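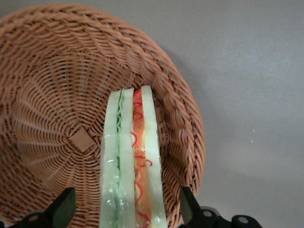 # Tidton Basket and Pantry Word List

Welcome, and thanks for stopping by! This is the word list that grew out of years of arguing (fondly) over what to call things in the kitchen and at the shops, and it now runs to 3688 entries. Each one is a household word or phrase with its plain meaning, the region it was sent in from, and whether the sender would still say it today or only remembers a grandparent saying it.

## What's in the folder

- `words.csv` - the main list, one entry per row, UTF-8
- `regions.csv` - the 40 region labels, spelled the way the senders spelled them wherever we could manage it
- `notes.txt` - longer remarks on 336 of the entries, some of them very long indeed

Baskets, breads and fizzy drinks have the most rival names by a good margin, and I'd start browsing there if you've only got a cuppa's worth of time.

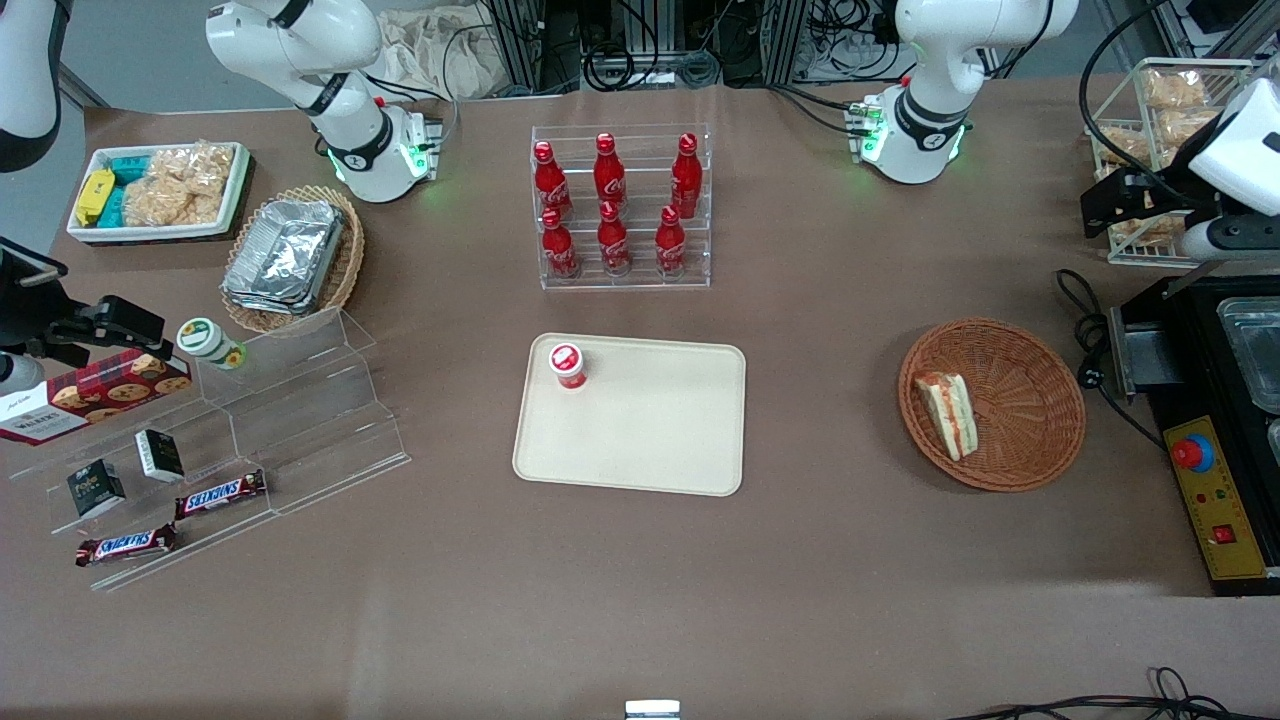
## Known gaps

Coastal towns are thin on the ground, and so is anything to do with preserving fruit, which still surprises me. The colour words (for sauces, mostly) were merged from the old Insaurralde list and haven't all been checked against the new labels. Sorting is alphabetical and ignores hyphens, so please don't rely on row order from one version to the next.

## Using it

You're free to copy, change and share the list, as long as you mention Tidton somewhere. Version 2 replaced the old yes/no column with three choices: still said, remembered, unsure.

Last updated: September

Comments

Sturna: Row for "bread end" is in there twice with different spellings of the same region. Lovely list otherwise.

Fatetell: Could the notes be split up by region? My computer groans a bit when I open the whole lot.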